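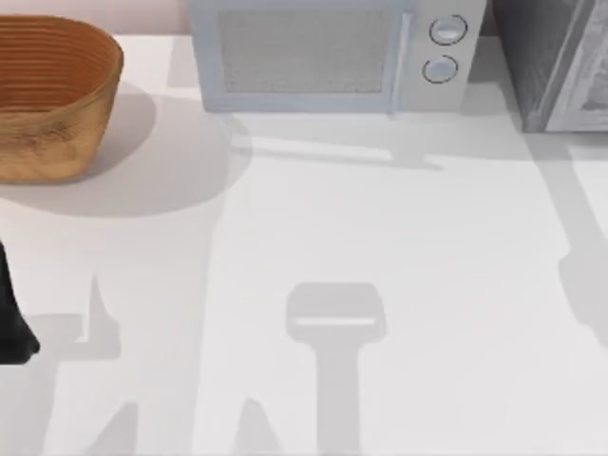 What is the right way to dry out a honed stone countertop before putting on a penetrating sealer?

Leave it uncovered with the room ventilated for at least a full day after the last wet cleaning, and longer if the stone has been scrubbed with a poultice. A penetrating sealer works by carrying resin into the pores with a solvent or water. If the pores already hold water, the resin stays near the surface and dries as a haze.

The details of my case, in case they matter. The counter is a honed white marble, installed by the previous owners, sealing history unknown. I cleaned it with a pH-neutral stone soap and rinsed twice. The sealer I bought is Vustarico, the solvent-based one. The can says "apply to dry stone" and gives no time. The house stays humid until October and I can't run the air conditioning in that room.

Marlene Andrade

Cauã Lins

The short figure above is fine for a dense marble in a dry house. In a humid room I would go to two days and then test.

Tape a square of clear plastic to the stone, all four edges sealed, in the spot that gets the most water. Next to the sink is usual. Leave it overnight. If the stone under the plastic is darker in the morning than the stone beside it, moisture is still coming up and you wait another day. Use painter's tape. Duct tape leaves adhesive in honed marble and you will be cleaning again with acetone.

A fan helps more than heat does. Set it to blow across the surface at a low angle. A heat gun dries the top fraction of an inch and leaves the rest alone, and on a resin-backed slab it can do damage.

Before any of this, do a water drop test. Put a few drops on the stone and wait about 6 minutes. If they bead and leave no dark mark, the old sealer is still working and new sealer has nowhere to go. It will sit on top and turn gummy. Plenty of people seal a counter that doesn't need it.

When you apply, work in sections you can reach comfortably. Wipe off every trace of excess before it dries, with a clean white cotton cloth. Solvent-based product means open windows and pilot lights off.

Zoker3914

I did mine after a couple of hours and it was fine. Used Gekero though, not that one.

Holanda

Gekero is water-based, so the comparison above doesn't carry over. Water-based sealers put up with slightly damp stone. Solvent-based ones don't.

One addition to Cauã's answer. Check the seams and the cutout around the faucet. The cut edges there are often raw and never got sealed by the fabricator, so they take up water faster than the polished or honed face and hold it longer. On my last counter the open areas passed the plastic test and the strip behind the faucet failed it for 2 more days.

If you do end up with haze, put a little fresh sealer on it, let it soften the residue for a minute, and buff it off dry. That works within the first day or so. After that you need the maker's stripper.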